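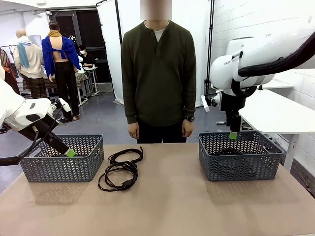 How to budget for a two-arm tabletop station

Start with the task, and write it down in one sentence. "Move coiled cables between two baskets on a table" is a good one. "General handling" is not, and a vendor will quote high on it every time.

Step 1. Measure the reach. Put your baskets or bins on the table where you want them and measure from each arm's mounting point to the far rim. Then add the depth, as a gripper that has to point straight down into a basket needs clearance above it. Do this before you ask for a quote.

Step 2. Price the arms and the grippers on separate lines. We asked Vondberg and Demitz for quotes in February and both had bundled them. Once split, the grippers were a bigger share than we had planned for. Fingertip pads wear out, so put them under consumables. Our first order of pads and spare screws from Briem came to $309.

Step 3. List the small stuff:
- table and mounting plates
- baskets, plus a spare set in the same size
- cable ties and clips for the arm wiring
- a plain backdrop and a stand, if you use cameras
- power strips and an emergency stop

We set aside $500 for this list and spent $465. The Plikholm table was not in that figure - it came out of the furniture budget.

Step 4. Budget for people. Plan on having someone at the table while the arms run, and count those hours. Setup took us 2 days, and resetting the baskets between runs takes time too.

Step 5. Check the floor plan. Leave room to stand behind the table and walk past both arms. If the room is shared with other work, mark the area with tape and tell everyone where it is.

Step 6. Ask each vendor for the lead time on a replacement gripper, in writing. Keep the answer with the quote.

Prices were last checked June 15, 2021.

Contact: Ifigeneia Tzavaras | Copyright 2021 | Back to top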